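Oversight by Post: How the Wurnley Surveillance Inquiry Lost Its Readers
Project report, Politics module, submitted 02/04/2018

1. The question
Our group looked at the Dasent Report, the official inquiry into whether Wurnley's police had proper warrants when they listened in on members of a rival party. We wanted to know who had read it before arguing over it. The answer did not take long to find.

2. Method
The report runs to 570 pages. We collected 429 public statements made about it after it came out in December and checked each one for a page reference, a quotation or any other sign of contact with the text.

3. Findings
Of the 429 statements, 156 passed. The rest spoke of "total vindication" or "a stain on the force", sometimes on the same evening and once from the same councillor. The longest chapter, on how warrant forms were filled in, was quoted twice, both times wrongly.
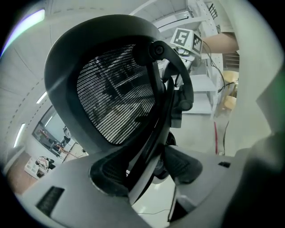 We also wrote to the oversight office to ask how complaints are followed up. It sent us a leaflet on how to complain.

4. Weak points
We only used statements in English, and our test is generous: a page number can be copied from someone else. Two of us also disagreed over whether "see the report" counts as a reference. We decided it doesn't.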